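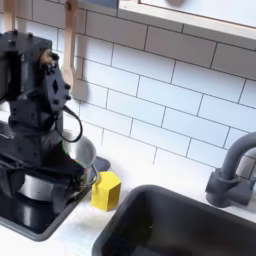

Volume 8, page 72

Trailer cutdown

A trailer cutdown is a shortened version of a film trailer, made from the same picture and sound material as the full-length version. Cutdowns are used in television spots, on video sites, in social media feeds and on screens in theater lobbies. The term covers both the finished item and the work of making it. A cutdown differs from a teaser in that a teaser is usually planned and edited separately, often before the film is finished, while a cutdown is taken from a trailer that has already been approved.

Terminology

Trade usage is not uniform. "Cutdown" and "lift" are sometimes treated as the same thing, but many editors keep them apart. A lift removes one or more shots from a trailer and closes the gap, leaving the order of the remaining shots as it was. A cutdown may reorder shots, replace the music and add new title cards. "Spot" refers to any short advertisement for a film, whatever its source. A "bumper" is the shortest form in regular use and often contains a single line of dialogue, or none.

The word "version" is generally kept for language and territory changes. A cutdown with its title cards translated is therefore a version of a cutdown, and is logged under the same parent number as the original.

Structure

Full-length trailers for large action and superhero films are commonly built in three parts: an opening that sets up the characters, a middle section that states the threat, and a closing montage set to rising music. The title card normally follows the montage. Many trailers then add a short final joke or surprise, known as a button.

Cutdowns rarely keep all of these. The opening is reduced first. In most cases the story setup is carried by one line of dialogue laid over shots from the montage, so that the picture and the sound come from different parts of the parent trailer. The button is often kept even in very short versions, as it can be understood without the material before it. Where the button depends on an earlier line, an editor may swap in an alternate take or drop the button and end on the title. 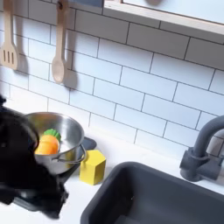
Toy carrot in a small stainless steel pot.

Production

Work begins with the locked trailer and its stems. Stems are separate sound files for dialogue, music and effects, and without them a cutdown cannot be remixed cleanly. The editor also receives a shot list giving the source reel for each shot, along with notes on which visual effects shots are final. A shot that has been replaced in a later trailer must be replaced in every cutdown that uses it.

The order of work varies. Some houses cut the longest version first and shorten it in steps, which keeps the set consistent and makes approval simpler. Others cut each length from scratch. The second method takes more time but avoids a known fault of the first, in which the shortest version is left with joins that made sense only in a longer one.

Music is usually the main limit on length. A cue written for a full trailer has a fixed build, and cutting its middle can leave a change of key or tempo that is plainly heard. The usual remedies are a new edit supplied by the composer, a hard stop followed by silence, or a percussion hit placed over the join. The hard stop became so common in superhero campaigns that some studios limit how often it may appear in one set.

Approval is given item by item. Contracts with lead actors may set terms for how often they appear or how their names are shown, and those terms can apply to each cutdown as well as to the parent trailer. Legal lines and rating cards must stay on screen long enough to be read. In a very short item they can take up a large share of the running time -- one reason bumpers are often designed around the end card.

Aspect ratio

Items made for phones are delivered in vertical or square form. Simple cropping from the center of a widescreen image tends to lose one side of any two-person shot, so each shot is normally repositioned by hand. Wide shots with several characters may be stacked, with two parts of the same image placed one above the other. 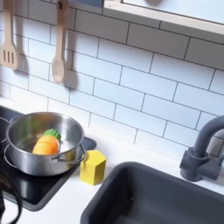 Title cards are rebuilt for each shape, and the lower part of a vertical card is left clear of text to allow for captions and buttons added by the site on which it is shown. Subtitles are burned in on most items made for feeds, which are often played with the sound off.

The Brivik campaign

The set prepared for the superhero film Brivik is often used in editing courses as a worked case. The film was released by Plinov, with trailers cut by the trailer house Fluner. The second trailer was delivered as a parent item with 19 cutdowns, all released in January. Eight were vertical.

Two features of the set are usually noted. First, the line that opens the parent trailer does not appear in any of the cutdowns; it was replaced by a shorter reading recorded for the purpose. Second, a shot of the villain's broken helmet, which comes late in the parent, was moved to the start of every item shorter than the main television spot. Fans comparing the items took the new order as a clue to the plot. In the finished film the shot falls in the final act, as it does in the parent.

The Bedoya theater chain ran a silent item from the set on its lobby screens, with the dialogue given as full-screen text. This item was longer than the others and is classed by some writers as a separate lobby reel.

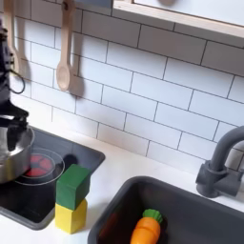 Silver pot on a black toy cooktop with a red burner pattern.

Criticism

Complaints about cutdowns fall mainly under two heads. The first is that they give away material held back in the full trailer, particularly where a late shot is moved forward to gain attention. The second is false continuity: a line and a reaction from separate scenes are joined so that one seems to answer the other. The practice is also found in full-length trailers, but shorter items rely on it more heavily.

See also

Button (trailer)
End card
Film teaser
Lobby reel
Stem (audio)
Television spot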